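쓰레받기

쓰레받기는 비로 쓸어 모은 먼지나 부스러기를 받아 쓰레기통까지 옮기는 납작한 청소 도구이다. 대개 빗자루와 짝을 이루어 팔리지만, 짝 가운데 하나가 먼저 사라지는 일이 잦아 실제 가정에서는 홀로 지내는 경우가 많다. 사라진 쪽은 보통 새것을 산 다음 주에 냉장고 옆에서 발견된다.

구조

기본 구조는 바닥에 닿는 앞날, 내용물을 담는 바닥판, 양옆과 뒤의 턱, 손잡이로 이루어진다. 앞날이 얇을수록 먼지가 잘 올라타지만 그만큼 쉽게 휜다. 휜 앞날은 가운데가 뜨거나 양 끝이 뜨며, 어느 쪽이든 먼지는 뜬 곳을 정확히 찾아 들어간다. 책상용 소형은 손잡이가 짧거나 아예 없고, 종잇조각이나 지우개 가루 정도를 상대한다. 색은 파랑, 초록, 빨강이 흔하다. 먼지 색과 어울리는 회색 제품도 있는데, 다 비웠는지 알 수 없다는 점에서 마음이 편하다는 평이 있다.

책상 청소에서는 쓰레받기와 통의 거리가 중요하다. 통이 멀면 그 사이에 담은 것의 일부가 바닥으로 돌아간다. 입구가 넓은 통을 작업면 위에 바로 올려 두는 방식이 권장되며, 흰색 통은 안쪽에 붙은 부스러기가 눈에 잘 띈다.

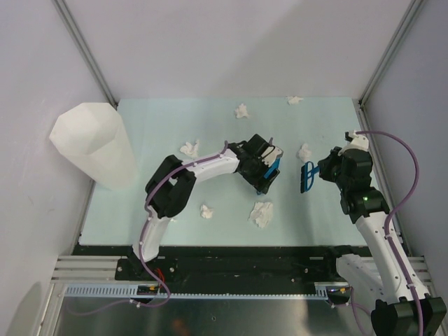
통을 책상 위에 올리는 데에는 이견도 있다. Lerkia 생활용품 게시판의 한 독자는 책상에 통을 두면 결국 통 주변을 또 쓸어야 하니 차라리 의자 옆 바닥에 두고 팔을 뻗는 편이 낫다고 적었다. 같은 글에 달린 답글은 팔을 뻗다가 쏟은 사람의 것이었다.

역사

쓰레받기의 기원은 분명하지 않다. 비가 있는 곳에는 쓸어 모은 것을 담을 무언가가 필요했을 터이고, 나무판이나 헌 바구니, 조개껍데기가 그 일을 맡았을 것으로 짐작된다. Restgate 생활사 전시관이 소장한 1807년의 살림 장부에는 "먼지 뜨는 판" 한 점이 적혀 있고, 바로 다음 줄에는 같은 물건을 다시 샀다는 기록이 나온다. 그 사이에 무슨 일이 있었는지는 장부가 침묵한다.

이후 양철 제품이 널리 쓰이다가 플라스틱 제품에 자리를 내주었다. 양철은 튼튼했으나 떨어뜨리면 온 집안이 알았다. Morkari사는 한때 턱의 높이를 달리한 쓰레받기를 15종이나 내놓았는데, 그중 지금까지 남은 것은 가장 평범한 한 종이다.

종이와 쓰레받기

구겨진 종이는 먼지와 성질이 정반대이다. 먼지는 앞날 밑으로 숨고, 종이는 앞날에 밀려 달아난다. 뭉친 휴지는 특히 가벼워서 비질을 세게 하면 판을 넘어 반대편에 떨어진다. 판을 고정하고 종이를 짧게 끌어오는 것이 정석이며, 큰 조각은 손으로 집어도 규칙 위반이 아니다. 조각이 서로 떨어져 있으면 먼저 한곳에 모은 뒤 담는다.

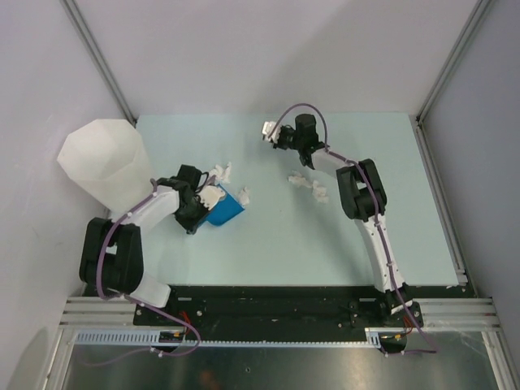 모으는 단계를 건너뛰고 조각마다 판을 옮기는 방법도 있으나, 판이 움직일 때마다 이미 담긴 것이 미끄러질 위험이 있다. 판의 뒤쪽을 살짝 낮추면 어느 정도 막을 수 있다. 다만 뒤를 낮추면 앞날이 들리므로 새로 담기는 어려워진다.

마지막 한 줄의 문제

앞날 앞에 가늘게 남는 먼지 한 줄은 Jeon식 분류에서 "잔선"이라 부른다. 판을 뒤로 조금 물리고 다시 쓸면 줄은 가늘어지지만 남는다. 이 분류에서는 5회 반복까지를 통상의 청소로 보고, 그 뒤로는 고집으로 본다. 젖은 휴지로 닦아 내면 거의 100퍼센트 해결되며, 발로 흩뜨리는 방법도 민간에 널리 퍼져 있다.

관리

물로 헹군 뒤 앞날이 눌리지 않게 걸어서 말린다. 손잡이에 구멍이 뚫린 제품이 많은 것은 이 때문이나, 정작 벽에 고리가 있는 집은 드물다.

최종 수정: 9월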